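Odton Community Basketball
Frequently asked questions, winter season
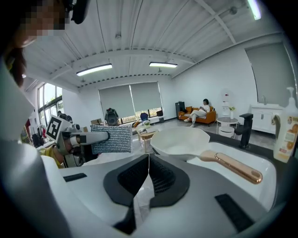

Saskia Costigan, who runs the fixtures, has answered each of these by text message often enough that she asked for a page. Please read it before you text her. She will know.

When do registrations close?
Wednesday, May 3, 2023, at 7 pm. The form shuts itself off and has no feelings, so a moving story about your internet won't help. Anyone who misses out goes on the fill-in list, and fill-ins get plenty of games once the colds start going round.

Can my child play in the same team as a friend?
You can name one friend on the form. If you name the entire starting line-up from last year we will admire your ambition and pick one for you.

How many players are in a team?
Five on the court, as per the rest of the world. We try to keep a couple on the bench too, although every year one team arrives with five exactly and learns a lot about fitness.

Where are the games played?
Juniors play at the Nedelcu Street courts and seniors at Wilon Stadium. They are on opposite sides of town and both have a court 2. Check the draw for the venue as well as the court number. People have warmed up with complete strangers.

What colour are the uniforms?
Maroon singlet, black shorts. Last season's singlets are fine, including the ones that have gone pink in the wash. Shorts with pockets aren't allowed, as fingers get caught in them, and the refs do check.

Do parents have to help out?
Each family does two turns on the scoring bench over the season. It's a button for each team and a button for the clock. If you can run a microwave you're overqualified.

May I have a word with the referee?
You may say "thanks, ref" — at any volume you like. Most of our junior refs are still at school and would prefer not to hear your views on travelling. Complaints go to Saskia in writing, after you've slept on it.

What happens if we forfeit?
Let us know by noon the day before and there's no charge. After that it's $200, which covers the court hire and the refs who turned up anyway.

How do I see the ladder?
It's on the Ekidero app under Standings. Under 9s have no ladder, though every child in the competition can tell you precisely who's on top of it.

Is there a summer season?
Yes, sign-ups open in December. Same form, same deadline arrangements, hotter stadium. Bring a bigger water bottle.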